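The Slow Cooker

by Yao-tsung Au

The cooker had belonged to my aunt in Vencombe, and when she moved into the smaller apartment she gave it to my cousin, who gave it to me. By then it had stopped heating. I said I would look at it. I said that in September and did nothing until spring.
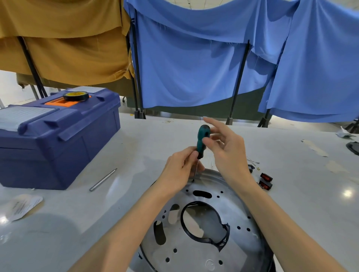
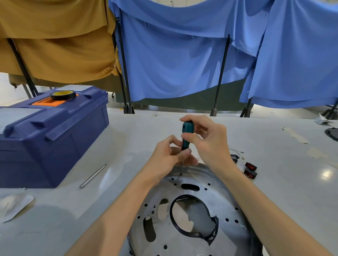
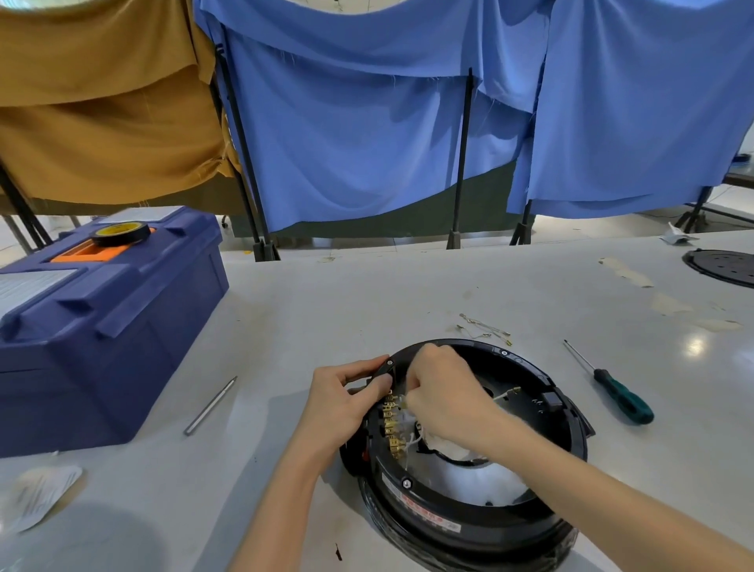 Yuen Street Repair Club — Members' Writing Page, 23 May 2020

My father had taught me to clear a table before starting a job. He had worked 8 years at Trikari, on the bench where they took back the returns, and he kept his rules from there. Tools on one side. Small parts where your sleeve can't reach them. Never throw anything out until the thing is running and has been running for a day.

I put the blue toolbox on the left. I had wrapped tape around so many things that winter that the roll no longer went back inside, and it stayed on the lid.

The round metal piece was scuffed and full of holes, and the rubber around the middle had pulled out of place on one side. I set the screwdriver against it and thought about calling him. It was four in the afternoon where I was. He would have been up from his nap, sitting by the window with the radio going.

I didn't call. We had not talked since the argument over the house. He wanted to sell it to the man from Duvum, who was buying the whole row, and I had told him he was being cheated. He said he was 62 when my mother died and had managed every bill since then without me. That was true. I said some other things after that, and he put down the phone.

So I worked. I moved the metal piece out of the way and turned to the housing, which was round and black and bigger than I remembered. Inside there was white stuffing, and thin white wires going to the brass terminals. I held the rim with my left hand and felt along the wires with my right. I didn't know what I was looking for. My father would have known. He used to say a bad connection will move when a good one won't, and he would go down the row touching each one like a doctor.

The third one moved.

I sat back. It was a small thing, a little play in the metal, and I could have missed it. I touched it again to be sure. Then I went to the kitchen and drank a glass of water and came back and touched it a third time.

The phone was on the chair. I picked it up and he answered before I had decided what to say.

"What is it?" he said.

"I've got Auntie's cooker open," I said. "There's a loose terminal."

I could hear the radio. He turned it down.

"Is it unplugged?"

"Yes."

"Look at the plug. Don't tell me yes, look at it."

I looked. The cord was coiled on the floor beside my foot. "It's unplugged," I said.

"What color is the metal? Is it burned?"

I held the phone with my shoulder and bent over the housing. I told him it was gold and it looked clean. He asked about the one above it and the one below, and I told him those were clean too. He asked what screwdriver I was using. I told him, and he said it was too long for that kind of work but it would do.

We went on that way until it was getting dark. He had me check every wire, including the ones I had already checked. Once he forgot my question and told me about a cooker that had come back to Trikari with 50 dollars folded up in the base, and how the foreman had driven it across town to the old woman it belonged to. I had heard the story before. I let him tell it.

Neither of us mentioned the house. Near the end he asked if I was eating, and I said I was, and he said the cooker was good for pork if you gave it time.

"Leave the cover off tonight," he said. "Look at it again in the morning, when you're not tired. Then call me before you plug it in."

"What time?"

"I'm up at six," he said. "Call at seven."

I put the small parts in a saucer and left the housing where it was. Then I set the alarm.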